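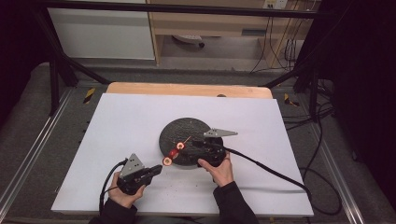
3 min read

Our assignment was to compare two sets of fingers for the same hand-held gripper and recommend one. We got the fingers made by the second week and then spent most of the term on cables.

The first set, which we called Salinas after the street the print shop is on, is a plain rectangular block with a matte face. The second set, Hiklow, has a soft pad glued on and a slight curve that took Kyrylo Dmytriv four evenings to draw and one evening to regret. Both bolt onto the same body with the same two screws, so a swap takes a few minutes if you haven't lost a screw. Budget longer.

We ran 142 trials with Salinas and 149 with Hiklow. The numbers were meant to match. Seven of the Salinas trials were thrown out when we found that the log had been recording one hand twice and the other hand never, and by then the room was booked by someone else until September.

The task was clearing a plate. One person, two grippers, small things on a round black plate: thin wooden sticks, odd-shaped bits, whatever fell off the odd-shaped bits. Our advisor had suggested wooden cubes. We felt that cubes had been done, and that a gripper which can only pick up cubes should be told so early in its career.

Sticks were the hard part. A thin stick lying flat on a plate gives a flat finger almost nothing to get under, and the usual result is that you chase it to the rim. Once one end hangs over the rim, either set can take it easily. We noticed after a while that everyone was pushing the sticks to the rim on purpose, so the protocol was changed to allow it, since it was going to happen anyway.

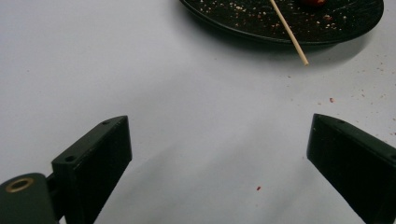 Crumbs went into the log under their own heading. We never asked anybody to pick them up, but they got between the fingers and the table and they changed how the jaw closed. With Hiklow they also stuck to the pad, and 46 of its trials carry a note saying some version of "wiped pad, started again." Salinas has 3 such notes. If you count only trials that went from start to finish without a wipe, the plain block wins, and it wins by more than we wanted to put in a chart after the four evenings.

On grip alone the order flips. Hiklow dropped fewer sticks and hardly ever let one spin in the jaw. Testers also liked it better, though we told them beforehand which set was the new one, and that was a mistake. A second group should do this blind, or at least with a straighter face.

Cables deserve a paragraph. Each gripper has one, and a person crossing their hands to reach the far side of the plate finds out about both. We tried routing them over the shoulder (worse) and taping them to the sleeve (much worse - see the sleeve). Letting them run off the side of the board was the least bad option.

Recommendation: Salinas for anything with food or dust in it, Hiklow for clean parts. The Cisex lab at Parnadham has both sets and the drawings. Please return the screws.

Comments (3)

tomasz_b
Did you try a thinner tip on the plain block? We ground ours to a wedge and the sticks stopped being a problem. The table got scratched, though.

mrs. okafor
Good report. The seven discarded trials should be in a table and not in a joke.

Kyrylo D.
It was five evenings.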